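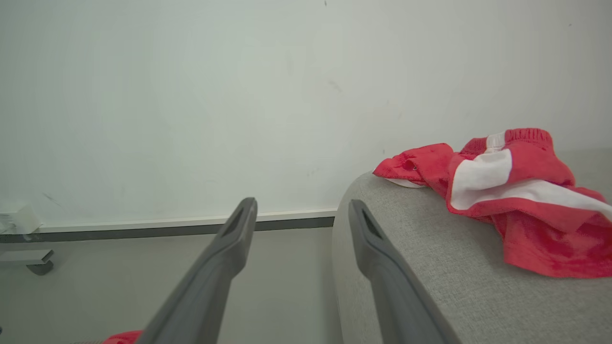
Delwyn Lowther asked at the end of the last session whether an operator who misses a grasp should stop and start the episode over, or carry on and try again within the same recording. The short answer given in class was to carry on. The longer answer takes up much of this handout.

Course Materials | Robot Learning | Unit 4: Teaching by Demonstration

Unit 4 Handout: Collecting Demonstrations by Hand and by Remote Control

Scope of the unit

This unit covers the collection of demonstrations for manipulation tasks. Students are expected to have completed the Unit 3 reading on coordinate frames and to be able to start and stop the arm without help. Training a policy from the recorded data is treated in Unit 5 and is mentioned here only where it affects how the data should be gathered.

The working task for the unit is the handling of clothing: picking a single garment off a soft seat or out of a basket and setting it down at a stated place. Clothing is harder than blocks or cups. A garment has no fixed shape, it can be gripped in many ways, and the same garment seldom lies the same way twice. An operator who has learned to show this task well will have little trouble with rigid objects.

Two ways of showing a task

Hand guiding. The operator holds the arm and moves it through the task while the joint positions are recorded. The arm is set to its low-resistance mode. Hand guiding is quick to learn, and the operator feels contact directly through the arm. Its main weakness is that the operator's hands and forearms may enter the camera view. A policy trained on such pictures may come to depend on something that will be missing when the robot runs alone. In this course hand guiding is used for short motions, for teaching fixed waypoints and for the first practice session.

Remote control. The operator moves a separate input device and the arm follows. The camera records only what the robot itself will see later, and so the pictures match the conditions of use. The operator gives up direct touch and must judge contact by eye. Most students find the first half hour discouraging, and speed improves noticeably by the second session. All graded demonstrations in this unit are collected by remote control, using the Droline input arm and the recording software described in the lab manual.

A student may use hand guiding to plan a motion and then repeat it by remote control. The two kinds of recording must be stored in separate folders.

What the wrist camera contributes

The wrist camera moves with the gripper, so both fingers and the space between them stay in view while the background changes. Two consequences follow.

First, the camera gives a close view of the object during the approach, when small errors matter most. With cloth, the useful details are local: a fold that stands away from the surface, a waistband, the edge of a stripe, a corner that has turned over. Operators should learn to pick out one such feature before moving in, and to aim the gap between the fingers at it.

Second, the camera can lose the object altogether. When the gripper is raised or tilted toward a wall, much of the picture may be taken up by plain wall, and the garment may sit low in the view or leave it. A recording in which this happens for a moment is still usable. A recording in which the operator relies on looking directly at the room while the camera sees only wall is of little value, for the policy will have no such second source to consult.

The rule applied in grading is therefore as follows: the operator may act only on what the recorded cameras show. During graded sessions, operators sit with their backs to the workspace and work from the monitor.

Variation within a set

A set of demonstrations that all begin from the same position will teach the robot that position and little else. Between episodes, the partner who is not operating should change at least one of the following:

– how the garment lies, whether spread, folded over on itself or bunched;
– where on the seat or in the basket it rests;
– the height and angle from which the gripper begins its approach;
– which other items of clothing lie near it.

The changes should be moderate. In the April pilot, one pair threw the garment down from a distance before each episode, and a good part of the session went to retrieving it from places the arm could not reach. The episode log should record each change in a few words. "Moved left, waistband up" is sufficient.

Missed grasps and recovery

To return to the question at the head of this handout: when the fingers close and the cloth slips out, the operator should open the gripper, back away a short distance, look again and make a second approach. The episode is then marked "recovered" in the log. Episodes of this kind show the robot what to do after a failure, a situation that it will meet often and that perfect demonstrations never contain.

There are limits. If a third approach fails, the episode is ended and marked "incomplete." If the garment falls where the arm cannot reach it, the episode is ended at once. If the fingers press hard against the seat, the basket or the wall, the operator stops, the partner presses the hold button, and the incident is written down before work continues. Incomplete episodes are kept and not deleted. They are excluded from the training set by their label, and Unit 5 makes separate use of them.

Chibuzor Babalola raised a fair objection to this policy, namely that an operator who knows recovery is allowed may grow careless on the first approach. The instructors share the concern. For this reason the share of recovered episodes is reported with each set, and a set made up mostly of recoveries will be returned for further work.

Pace and smoothness

Operators should move at a steady pace, slower near the cloth and faster across open space. Long pauses are a common fault. An operator who stops in midair to think produces a stretch of recording in which the correct action appears to be no action, and a policy trained on many such stretches may stop in the same places. If time is needed to plan, it should be taken before recording begins.

Gripper commands deserve the same care. Close once, firmly, and wait until the fingers have stopped before lifting. Repeated light closing and opening is difficult to learn from and wears the finger pads.

Reference figures from the Flikstead set

The Flikstead set was recorded for an earlier offering of this course and is provided for comparison. It holds 169 episodes, of which 97 were completed on the first approach. Positions were saved 10 times per second. The longest episode runs to 1060 saved steps and is included as an illustration of the pausing fault described above. Students should replay it once in full, with the gripper signal displayed, before their own first graded session.

The figures are not targets. A smaller set with honest labels and good variation will receive a higher mark than a large set recorded from one starting arrangement.

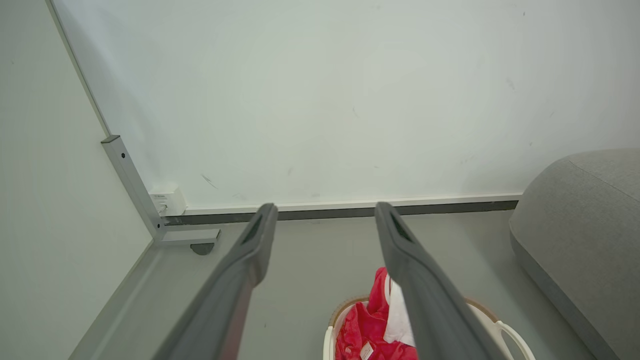
Session procedure

1. Confirm that the wrist camera is live and that both fingertips are visible on the monitor.

2. Set out the garment and the basket. Note the arrangement in the log.

3. Bring the input arm and the robot arm to matching positions before engaging. Engaging from mismatched positions causes a sudden movement.

4. State aloud the garment to be moved and the place where it is to go. The partner repeats it and starts the recording.

5. Perform the task. The partner keeps one hand near the hold button throughout and does not give advice.

6. When the garment has been released and the gripper has moved clear, stop the recording. Apply one label: complete, recovered or incomplete.

7. Change the arrangement and exchange roles at the halfway point of the session.

Written work

Each pair submits its episode log together with a commentary of two pages. The commentary should discuss one recovered episode in detail: what the wrist camera showed at the moment of the first approach, what the operator took it to mean, and where the two differed. Pairs who recorded no recovered episodes may use one from the Flikstead set.

Lawal Bako will hold lab hours for this unit in the Kostiuk room from 2:00 p.m. Requests to change partners go to Kayode Okafor and must be made before the first graded session. Logs are accepted in the standard template only.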